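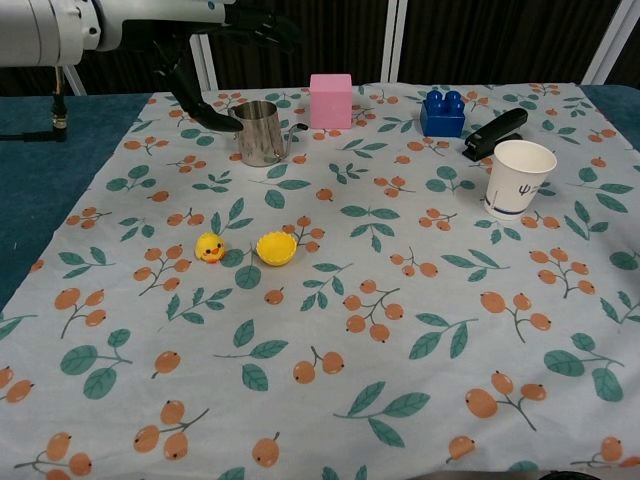 ## Findings of the Board of Inquiry, Filport Miniature Regatta

The Board met in December to consider the conduct of the vessel *Mendoza*, entered by the Rostard Model Society in the Open Steam Class. The vessel measured less than the permitted length and carried a boiler, a radio receiver and a brass whistle.

The course was 300 yards. The *Mendoza* completed it and did not stop. The operator stated that the throttle servo had seized, and that the rudder answered only to port. Over the next hour the vessel made 179 circuits of the duck island. The Board accepts this figure, which was kept in pencil by the lap judge, who had received no instruction to cease.

At dusk the whistle began to sound. The operator testified that the whistle was not connected to the radio. The Board examined the linkage and found this to be so.

The vessel came in by itself shortly after 5 o'clock and lay against the landing stage. Its fuel tank was full. On the deck, behind the funnel, stood a tin figure in a blue coat. No such figure appears on the entry form.

The Board rules as follows:

1. The time for the first lap shall stand.
2. The whistle shall be disconnected from whatever it is connected to.
3. The figure shall be held at the clubhouse until claimed.

The figure was claimed the same night. The register is signed in a very small hand, and the landing stage has been closed to members until spring.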